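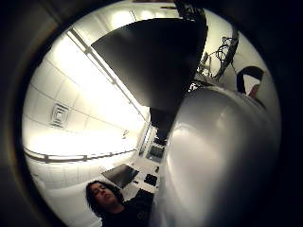 Dilani Talukder says a suspended ceiling is the one part of an office you only look up at when it drips on you, and I can't really argue, having ignored mine for years. But I've since become rather fond of the things, so this entry in my little encyclopedia of office fittings is a long one (sorry, Dilani).

Suspended ceiling

Also called a drop ceiling, a false ceiling or, in the trade, a grid and tile ceiling. It's a second ceiling hung below the real one, made of light panels resting in a metal grid. The gap above it is called the void, or the plenum if air is being moved through it, and that's where the pipes, ducts and cables live. You'll find suspended ceilings in offices, schools, surgeries and shops, and now and then in a basement belonging to somebody very keen.

How it hangs

The grid starts at the edges, with an angle strip fixed to the walls at the finished height. Then come the main runners, long T-shaped bars held up by wires or straps from the structure above, and the shorter cross tees that clip in between them. The panels drop in last and sit on the flanges of the Ts. No glue, no nails! You can push one up with your fingertips, tilt it and bring it down through its own hole, though I'd wear goggles, as the dust that comes with it is horrible.

Square panels in Britain are usually 600 mm modules, but the tile itself is made a touch smaller so that it'll go in and out. I once measured an old stack left behind at Nellcombe, where I worked for a bit, and they came out at 586 mm, which had me cursing until Gaetano Valentini explained they'd been trimmed for a different grid. I still have two of them in the garage. They make decent pinboards.

The panels

Most are mineral fibre, pressed and painted white on the face. Others are perforated metal, plasterboard with a vinyl skin, or glass wool if somebody has spent money on the acoustics. The soft ones soak up sound, and you notice it most when they're taken out: we had a whole bay stripped one January and every phone call sounded as if it came from a swimming pool.

They stain very easily. A brown ring means water has been up there at some point, and painting over it with ordinary emulsion won't hide it for long (use a stain block first). Sagging in the middle is mostly down to damp air, and a sagged tile doesn't flatten out again, so just swap it.

Lights and vents

Fluorescent fittings were the standard partner for decades. The modular sort takes the place of a whole panel, while long strip fittings can run across several. Heavy ones should have hangers of their own, whatever the last fitter told you. Many have since been changed to LED, sometimes by swapping the tubes and sometimes by taking out the lot.

Air comes in and out through diffusers. The commonest kind is a square one with louvers set one inside another, which spreads the air out sideways along the ceiling so it doesn't fall straight on your neck. In practice somebody always ends up taping a bit of card over theirs. Please don't! It throws out the balance for the whole room, and the person two desks along gets your share.

Choosing and counting up

Work from a plan and try to keep the cut tiles at opposite walls the same width, or the room looks lopsided for ever. Our last job took 360 tiles and we ordered 400, which I thought was greedy until Sandro Martinelli put his elbow through three of them before lunch. Keep the spares flat, in their box and somewhere dry. Whites vary from batch to batch, and an odd one shows up dreadfully under strip lighting.

See also: raised floor, trunking, diffuser, strip light.

Entry last revised 9/18/20.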